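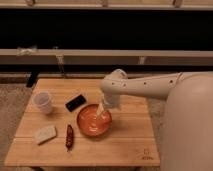
Photo: Urmila Uniyal

September 24, 2018

Monday again, and Elon's wrist is creaking.

I should say first that the name has nothing to do with anyone you're thinking of. The robot was called Elon when it came to us, it says so on the delivery note, and by the time we'd thought of something better the name was in all the file paths. So Elon it is. It lives at our end of the building in Gevilbridge and its job this year is to stir things in a bowl and put things in other things, over and over, while we write down how it went.

My job is to look after it, a bit like looking after a horse that doesn't eat but has opinions about the temperature.

The creak is in the joint just above the gripper, where the arm turns down towards the table. You only hear it on the slow part of a stir. Makis Zacharopoulos swears he can't hear it at all, but Makis wears headphones from the minute he gets in, so his evidence has been set aside. I had the cover off in June for much the same noise and found nothing worse than a cable tie rubbing on the inside of the shell. I snipped the tail off the tie, put the cover back, and felt clever for the whole of a week.

This time the tie was innocent. I took the arm through its travel by hand with the power off, which you do slowly and with one shoulder under it, and got the creak on the way down but never on the way up. That sounded like a dry seal to me. Reinhold Wunderlich, who sold us the spares, said on the phone that it sounded like a dry seal to him too, and then talked about seals for 20 minutes. A dab of the grease he recommends, wiped round with a cotton bud, and it went quiet. I've written "quiet" in the logbook with the date and a question mark.

While the cover was off I went round all the little screws along the arm. The manual from Eria wants them checked every 1000 hours. We were at 279 since the last go, but once you've got the right driver in your hand you may as well. One was loose. I'd love to tell you which, but I'd done it up before it occurred to me to write it down, and Urmila has been very polite about this.

Then there's the table. It's a perfectly nice wooden table and it is the cause of half my troubles. The robot believes it knows where the tabletop is. If the table has been nudged since Friday (and it has always been nudged since Friday) the robot goes on believing, and the spoon end of things either waves about above the bowl or gets leant on rather hard. So after any work on the wrist I do the full routine: table square to the robot, touch off at the four corners, then touch off again with the utensil in the grip, as it never sits at quite the same angle twice. Abdelghani Fawzy has a script that does the sums. Before the script we had a ruler and bad tempers.

The last part is the stir test. I set out the usual clutter, cup at the back, the orange bowl in the middle, chilli near the front, and let it have a go at slow speed with my hand near the stop button. The clutter matters. On a bare table Elon passes everything and learns us nothing, and then someone puts a cup out on a Wednesday and the elbow takes a swipe at it. The chilli was Panagiotis Stefanou's contribution. It came out of a bag from Mavromatis, the grocer's on the corner, and it's a real one, so please don't rub your eyes after tidying up. I say this from experience.

I do 17 stirs. There's no science in 17, it's how many I could stand the first time and now all the old results are in seventeens so we're stuck with it.

Things I still need to get to: the gripper fingers want a proper clean, the fan filter is overdue, and I'd like some tape on the carpet to show where the table legs go. I have asked for the tape. I'm told the tape is a purchase and needs a code.

If anyone else has one of these and gets a creak on the downward half only, try the seal before you take the whole wrist apart. And if you've got a spare roll of floor tape, any colour, I'm in most days after nine.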